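Plusus Reports Results of Household Chore Trial: Machines Can Hang Socks, Slowly

NATIMHOLM, February 10, 2019 – Plusus today released the results of Cevex, its study of whether two-armed robots are ready for ordinary work in homes and small shops. The short answer is that they are not ready yet, although one laundry task went better than the company expected.

Cevex began in November and covered 6 chores, among them folding towels, restocking a shelf and hanging up socks. The company logged 874 attempts. Sock hanging was the hardest to set up. Cloth changes shape each time it is picked up, and a clip has to be held in the right place while the fabric is moved.
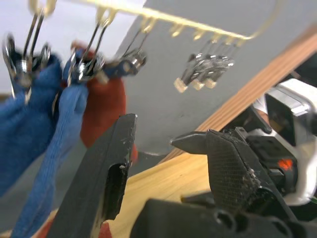
Socks hanging from metal clips, seen from the robot's gripper.

Plusus used ordinary goods for the laundry work and did not redesign them for the machine. Hangers with clips were chosen for the study as they are common in homes with little drying space. The robot works with two arms at a wooden board, with a hanger hooked on the bar above it.

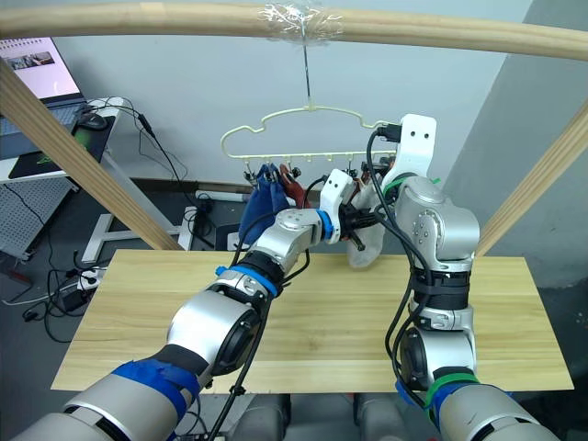 Speed remains the main problem. A person can hang a small load while talking on the phone. The robot needed several minutes for the same load, and an operator had to step in when a sock slipped or folded over on itself. Two of the chores, folding towels and restocking a shelf, were stopped early and will be tried again with new software.

Wear is the other concern. Lint and crumbs collect on gripping surfaces, and Plusus now includes cleaning time in its cost estimates. 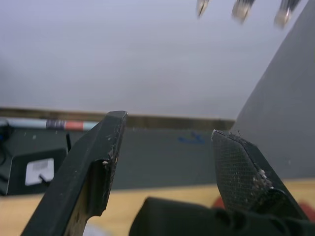
Gripper fingers, open, with threads and whitish dust on the textured pad.

Moroz, the Plusus unit that ran the study, will begin a second round with a wider range of fabrics. Plusus has no plans to sell a household robot at this time and is not taking orders.

The full Cevex report is available on request from the Plusus press office in Natimholm.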